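I have come around, slowly and after a good deal of grumbling, to the idea that every house ought to have one bin where nothing matches. For years I was a sorter. When we moved to Trekstead in January I bought 30 little boxes, labeled every one of them, and felt very pleased with myself until roughly the second week, when I could no longer remember whether a hair tie lived with "bathroom" or with "small and stretchy."

It was my neighbor Charito Ocampo who talked me out of it, over coffee that went on most of the afternoon. She keeps a plain open bin and lets the odds and ends lie in it side by side, with plenty of room between them. I thought it looked lazy. Then she asked me where my own hairbrush was, and I had to go and look in 3 boxes.
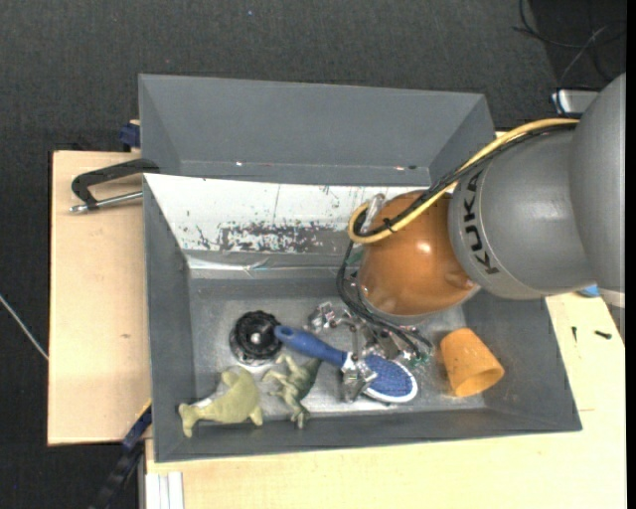 *A blue hairbrush and a seal-shaped toy, sharing a gray bin.*

What I like about a bin like this one is that you can take it all in from above. A brush lying on its side with the handle showing is a brush you can pick up on your way out the door. Put the same brush in a lidded box, under a second lidded box, and you will end up buying another - I have done it, and I suspect you have too.

Now, I do think there are limits. The bin should be shallow enough that things don't pile up, and it should never be asked to hold papers or keys. My sister in Kos says I have simply given up on tidying, and she may be right about that. But I gave most of the little boxes away on 5th June, and I still have the label maker if anyone would like it.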